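OK so the drinks shelf thread. A few of you asked after I complained about cans in the group chat, so here goes.

Background: the studio has one small fridge and a lot of people who like cold drinks. For two years the system was "shove it in and slam the door." I am as guilty as anyone. I once lost a yogurt in there for most of a winter.

Then in April Linnea did the ordering while I was away and got a bit excited by a bulk discount. I came back to 31 cans stacked on the floor by the printer. I stubbed my toe on them before I'd even taken my coat off!

So I decided we were getting a proper drinks corner. Budget: basically nothing. Skills: also basically nothing -- but I own a level and I am not afraid to use it.

First stop was Nygård, the secondhand place behind the bus station. Found a little shelf riser, pale wood board on black metal legs, for 19 bucks. It's meant to go on a desk, I think, or maybe hold plants? Anyway it stands up by itself and that was my main requirement.

Kalevi says I should have gone to Biltulwood and had something made. Kalevi was not offering to pay for it.

The idea is simple. Things that get opened every day live low down on the tray, where you can grab one without looking. The fun flavors go up on the riser so people can see what there is. Cold ones still go in the fridge, but only a few at a time, and you swap one in when you take one out.

(Will people swap one in when they take one out? Check back with me in a month.)

The flavors are where it got heated. I had no idea grown adults had opinions like this. Maximiliano wants everything tropical. Märta thinks anything with fruit on the can tastes like shampoo and will only drink the plainest thing we've got. I'm a peach person and I'm done hiding it.

We did talk about going alphabetical. It lasted through one cup of coffee, then we couldn't agree whether you file by brand or by flavor, and Sixten went to lie down on the couch.

What worked better was just putting things out and moving them around until it looked right. Group the ones that match, labels facing front, leave a little gap so you don't knock over the neighbors when you reach in. I did a lot of that this afternoon and enjoyed it more than I'd like to admit -- it's like playing store when you were six!

A tray is the best part, by the way. Get a tray with a rim. You can pick up the whole lot and wipe underneath, and drips stay put. Mine came from my own kitchen and I'd like it noted that I'm a generous person.

Still to do: find a home for the empties that isn't the windowsill, and write a little sign. Linnea has asked for a nice font. I have a Sharpie.

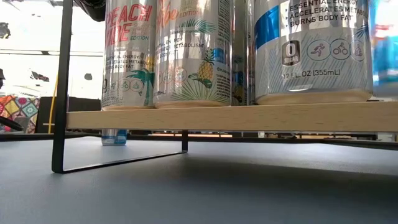
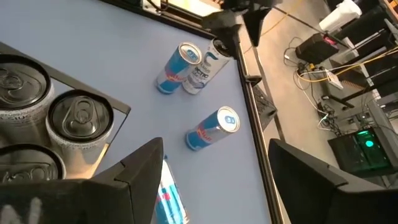 Peach and pineapple up on the shelf in the first one, Red Bull and friends by the tray in the second. Taking votes on where the ARCTIC one should live.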